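Sorting out the pen end of the work table
Keltidville Home & Hobby Board, Small Storage

windowsill_wren wrote:
Hello all, and thanks for the lovely welcome in the other thread. I finally got round to the work table on the weekend, having promised myself I would do it back in November, and the part that has me stuck is the smallest part – the pens. I had markers in a mug, markers in a drawer, markers in the pocket of a coat I don't wear any more, and every time I wanted a particular colour I ended up going through the lot. So now I have a clear plastic box with dividers in it, and I've given the markers and the little capped tubes a clear stretch of table where I can lay everything out before deciding what lives where.

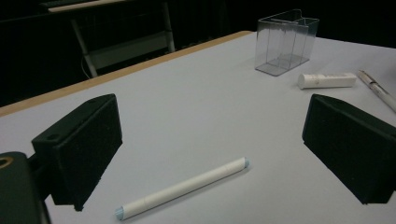

What I can't settle is whether the box should hold only the things I use every day, or whether I should get a second one and put the whole collection in the open. My sister is firmly for the second box. She has the kind of house where you can find the sticky tape on the first try, so I do listen to her, but my table isn't big and I like having somewhere to lean my elbows. I'd be so glad to hear how the rest of you manage it, and please don't feel you have to be brief!

marmalade_jo wrote:
One box, and be strict about it. I'm sorry to side against your sister, but I went down the road of the second box and then the third, and by the end I had a row of them along the back of the table and was working on a strip the width of a tea towel. Anything I don't reach for in a week goes in a drawer now. Lay your markers on their sides too, if the box is long enough.

tobacco_tin_ted wrote:
I'll disagree with Jo there, in a friendly way. Things in drawers die in drawers. I bought a beautiful set of Amaral brush pens in 2000, put them away safely, and found them when we moved house, every last one as dry as a biscuit. If they'd been in a see-through box on the table I'd have used them, or at least felt guilty enough to give them to the grandkids. Have your second box, Wren, and put it on a shelf at eye level if the table is short of room.

marmalade_jo wrote:
Ted, that's a fair point about the brush pens and I'm sorry for your loss! I still think a shelf at eye level is where dust goes to settle down and raise a family. But if the box has a lid I'll give you half a point.

Benvinda Baptista wrote:
I help out with the Isness craft afternoons in the old schoolhouse (built in 1854, and the cupboards feel like it), so I have tidied more markers than I care to think about. Our answer is a bit of both. Whatever we need for the afternoon goes in a clear divided box in the middle of the table, where everyone can see it from any side, and the rest stays put away until the next session. We also put a big white board down over the wooden tabletop before we start. It wipes clean, it saves the wood, and a dropped cap shows up much better on it unless the cap is white too, in which case you're on your hands and knees like the rest of us. At pack-up time each person picks up what's nearest them and it all goes back into the box, and I've stopped minding if the colours get mixed as long as the caps are on.

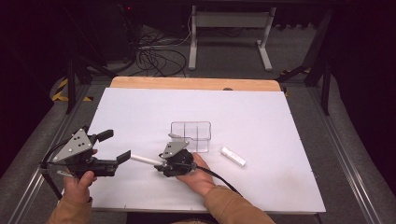

windowsill_wren wrote:
Benvinda, should I be storing the markers flat or standing up?

Benvinda Baptista wrote:
Flat for anything with a tip at both ends, so the ink doesn't all run down to one side. Ordinary single-tip ones will put up with standing if you keep the tip down, though I lay ours flat as well, mostly from habit.

tobacco_tin_ted wrote:
I've stood mine up for years, tips down, and never had a faint one. Except the Amarals, and we've been over that.

quiltbyquilt wrote:
Coming in sideways here, but does anyone label the sections? My box came from Rekcombe and has very narrow dividers, and my labels keep peeling off at the corners.

marmalade_jo wrote:
I gave up on labels with clear boxes. You can see what's in there, so it seemed like extra work for the sake of it. If you love a label – and I know some of us do – a strip of masking tape along the outside front edge holds well enough and comes away clean when you change your mind.

windowsill_wren wrote:
Thank you all so much. I'm going with one box on the table and I'll try Benvinda's board idea as soon as I find one the right size. My sister has been told, and has taken it well, though she did leave a second box on my porch.

Comments

Peg from the hill: Tried the masking tape this morning and it's behaving so far. I wrote on mine with a pencil so I can rub it out.

R. in the flat: Small tip for anyone with a smooth tabletop, put a folded cloth down while you sort or the round ones will be off and under the fridge.

Lorna: I'm with Ted. Shelf, lid, done.

Last updated: Jun 21, 2025

Contact us | © Keltidville Home & Hobby Board | Back to top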